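Looking after wooden tables and worktops

Several members have asked what to put on pale wooden furniture now that the heating is coming back on. Do-yoon Shin, who runs the repair bench at Nondaler, has sent in these notes.

Start by finding out what finish you have. Put a drop of water somewhere out of sight and leave it for two minutes. If it sits up in a bead, the surface is sealed, and a damp cloth and a little washing-up liquid are all it needs. If it sinks in and leaves a darker spot, the wood is bare or the old oil has worn away.

Bare or worn wood should be oiled before winter. Wipe it down, let it dry overnight, and rub it lightly with 200 grit paper, always along the grain. Brush off the dust and put the oil on thinly with a cotton rag. After a quarter of an hour wipe away whatever has not soaked in. A second coat can go on the next day. Lay used rags out flat outdoors to dry before you bin them, as oily cloths left in a heap can catch fire.

Do not sand a veneered top unless you are sure of what you are doing. The layer is thin and it is easy to go through it, usually at the corners first.

White rings from mugs are normally in the finish and will often shift with a soft cloth and a bit of paste wax. Black marks have gone into the wood itself and are a bigger job. Bring those to the bench and we will have a look.

Keep tables away from radiators if you can, and move lamps and trays from time to time so that the colour changes evenly. Felt pads under anything with metal feet will save a lot of scratches. We have packs of 4 at the Zavbridge counter.

Pale wood and its grain, and a tabletop with a black metal shelf standing on it:
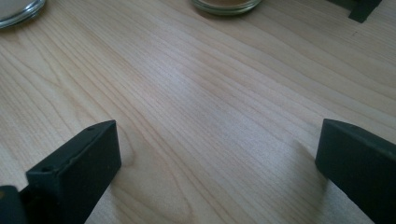
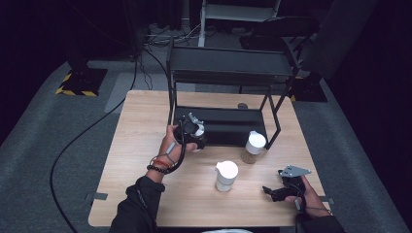 Borrowing tools in October

The Zikisska tool library will stay open until 7 pm throughout October. Sanders and clamps can be booked by leaving a message on extension 2523. Please empty the dust bag before you bring a sander back.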